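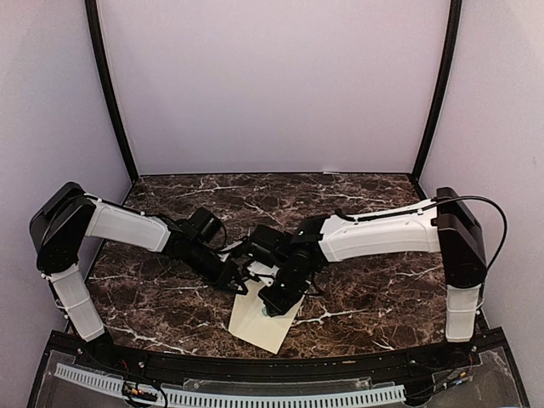 Asking prices at the top of the condo market mean very little, and buyers in Alinby should stop treating them as news. The Gurkero tower listed its largest unit at $15 million in July. It sold for $14 million, and the local coverage called that a bargain.

I don't think it was. The seller picked the first number. A million dollars off a figure chosen by the seller tells us what the seller hoped for and little else.

The same thing goes on at the Vesby, where units have been relisted so often that the original prices are hard to find. City deeds show what people paid. Listing sites should put that number first, in the same size type, and leave the asking price underneath.

Villalobos Realty already does this for its some 500 past sales. Its listings look duller than the others. I would still start there if I were buying.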